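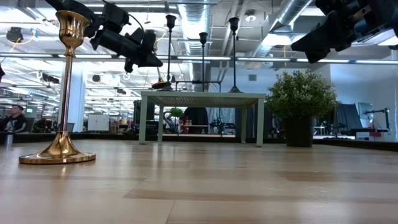 Search this board Enter keywords Go

Depth dropout on polished brass, two-arm cell: filter it or plan around it?

kettle_frame
Joined in May

Two arms over one table, wrist depth camera on each, plus a fixed RGB view. The planner builds a voxel map from the fused wrist depth and both arms plan against it. This works on everything matte. It does not work on the brass candlestick.

The stem returns almost nothing. The base returns points, but a fraction of them land below the table plane, which I assume is the ceiling lights reflected in the flare. The map ends up with a floating cup, a gap where the stem should be, and a pit in the table. The planner then routes the left forearm through the gap. I have been catching it on the force threshold.

The black candlesticks are thin as well, but I get enough returns on those to keep them in the map.

What I have tried:

Clamping everything below the table plane. Removes the pit, does nothing for the stem.

Raising exposure on the wrist cameras. Worse.

Temporal median over 64 depth images while the arm is still. Fills in a little of the stem, but costs more time than the motion itself.

Running the Oveck fork of the mapper, if that matters. Voxel size is 3 mm.

12 replies

dlarkin
Your median is treating this as noise. Specular dropout is systematic. From a fixed viewpoint the same pixels fail every time, so averaging from a standstill gains you nothing except on the pixels at the edge of validity. Move the camera while you accumulate. A short arc at the wrist changes which patches of the knop and stem face the emitter.

kettle_frame
I can do an arc. The mapper clears voxels by raycast, though, so a view where the stem drops out will erase what the previous view put in. Is there a setting for that?

dlarkin
Check what your driver does with invalid pixels. If it writes max range for them, the mapper reads that as confirmed free space and clears everything along the ray. Invalid should be NaN and the mapper should skip it. I would look there before changing anything else.

Rocío Quintero
Agree with dlarkin on the driver. I disagree that accumulating is the answer. We went that way at Rilport and the map got better without ever getting good enough to trust with a forearm. Planning through unknown space has to be forbidden by default. Once invalid pixels stop clearing, the stem is unknown instead of free, and the planner goes around it with no perception improvement at all.

hobnail
Unknown as occupied sounds safe until you run it with two arms. Each arm shadows the other. Half the table is unknown at any moment and the planner returns no solution. We had this on the Hebden cell and ended up switching it off inside a week.

Rocío Quintero
Then you decay it per region. Voxels seen free recently stay free while an arm occludes them, provided the arm occluding them is in the robot model and has been masked out. What stays unknown is the space that has never been observed, and the area directly between the cup and the base is in that set.

hobnail
Provided the mask is good. If the hand-eye calibration is off, the mask leaves a rim of points around the other gripper and you get ghost obstacles trailing it across the table. I'd sooner have a segmentation mask from the fixed camera and a primitive fitted to it. It is a candlestick. Put a cylinder on it and be done.

dlarkin
Which works until someone swaps the object. Fine for a demo, less so for a data run with props changing.

hobnail
Cylinder height from the mask, radius from the base. No object model needed. It over-approximates the stem, and for transit that is what you want. For the grasp itself you drop the primitive and use a separate local policy anyway.

kettle_frame
Checked the driver. It does write max range for invalid. I patched it to NaN and replayed the same log: 2,764 planning queries, of which 269 had crossed the stem gap before the patch. After the patch plus unknown-as-occupied, 3 cross it. The two changes went in together, so I can't say how much is due to each.

hobnail
And how many returned no solution?

kettle_frame
More than before. Mostly the right arm reaching past the small side table, where the left wrist camera can't see under the top and the right one is pointing the wrong way. So your objection stands for that area.

Rocío Quintero
The space between the legs is a fair thing to leave blocked unless a task goes in there. What are the remaining crossings? If they are all at startup I would suspect the first map update arriving after the first plan. Gate the planner on map age.

kettle_frame
Two are at startup. The third is mid-run and I don't have an explanation yet. The timestamps show the left depth stream stalling just before it.

dlarkin
Stalled stream plus time decay. Your free voxels should expire to unknown, never the occupied ones. Look at which way your decay goes.

kettle_frame
Both ways, as configured. Changing it. I'll try hobnail's cylinder as a separate layer after that, with the decay disabled on it. Config is on the Roltomham mirror under the mapper branch, if anyone wants to read the diff.

Share 4

Back to top | Contact the moderators | Posts copyright their authors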